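Renting vs buying in Dustodbridge, is the Kalau side worth it?

Posted by millpond_meg, 21/10/2019

Hi all, long time reader, first real post. My lease is up in the spring and I'm trying to decide if I should finally buy or just sign again.

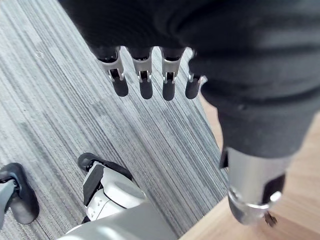
I'm in a two bedroom over near the old Kalau mill right now, and my landlord wants another 100 a month starting with the new lease. I've got a decent down payment saved up (not amazing, but decent) and my bank says I'm fine for one of the smaller places. The ones I keep going back to are the new townhouses at Bako Court. They're pretty! Big windows, little patch of yard, and the train is an 18 minute walk, I timed it with groceries. But I keep hearing prices on this side have gone nuts because of the new office park, and I'm scared of buying right at the top. Anybody here bought in the last year or so? Would you do it again?

gutterball77 wrote:
I'd wait. I've been in Dustodbridge long enough to see this once already. Everybody got excited about the distribution center, builders threw up houses as fast as they could, and then half of it sat there with signs in the yard. My brother in law bought in that stretch and couldn't sell without losing money for years. An extra 100 a month stings but it's cheaper than being stuck.

tansy_b wrote:
Gutterball, you say wait in every single one of these threads lol. You told me to wait too and I'm glad I didn't listen. We bought off Eltevden Road and our payment is a hair under what we were paying in rent. It's an older house, so yes we've had to do the water heater and part of the fence, but it's ours and I can paint the kitchen whatever color I feel like.

Meg, have you looked at anything older? The new stuff gets all the attention and you pay for it.

gutterball77 wrote:
I say wait because people keep asking at bad times.

Nneka Ugwu wrote:
I live at Bako Court, first phase, so I can tell you a few things that aren't in the brochure. The HOA fee was low when we moved in and it has gone up since. Ask for the budget and the reserve numbers before you sign anything, and read the part about the roofs, which are shared. Sound between the units is okay, I hear my neighbor's stairs and that's it. Parking is bad. You get one spot, and the guest spaces fill up by dinner time.

I like it though. The kids two doors down play with mine, and I leave the car at home most days. Would I buy again? Yes, but I'd push harder on price. We found out afterward that the people across from us got their closing costs covered just for asking.

millpond_meg wrote:
Oh wow, thank you Nneka, this is so helpful! The sales office told me the HOA fee was "very stable," so now I have some questions for them. Do you know if they let you rent your place out? I might have to move for work at some point and I don't want to be trapped (hi gutterball).

Nneka Ugwu wrote:
There's a cap on rentals and a waiting list once it's full. It's in the bylaws, but get the newest copy, mine had a page replaced after we closed.

porchlight_ed wrote:
Counting on renting it out is how people get in trouble. I did that with a condo. Between the fee, taxes, and a tenant who left in the middle of winter, I was paying for two places for a while. If a move is really on the table in the next couple of years I'm with gutterball, keep renting. Selling costs alone will eat whatever you gained.

tansy_b wrote:
Okay but "might have to move for work" is true for pretty much everyone. You can't plan your whole life around it.

porchlight_ed wrote:
Sure, but there's might and there's might. Meg, how likely is it?

millpond_meg wrote:
Ugh, fair question. Maybe one in three? They've been talking about it forever. I'm going to see unit 461 again with a friend who is pickier than me, and I asked for the bylaws and the budget in writing. The office says they'll hold the price for 30 days if I put down a deposit. Is that normal?

gutterball77 wrote:
Normal, yes. Get it in writing that the deposit is refundable. Also ask how many units in that phase are still unsold. If it's a lot, they need you more than you need them.

tansy_b wrote:
For once I agree with him. And go look at the place on Eltevden with the green door before you decide, it just came back on the market.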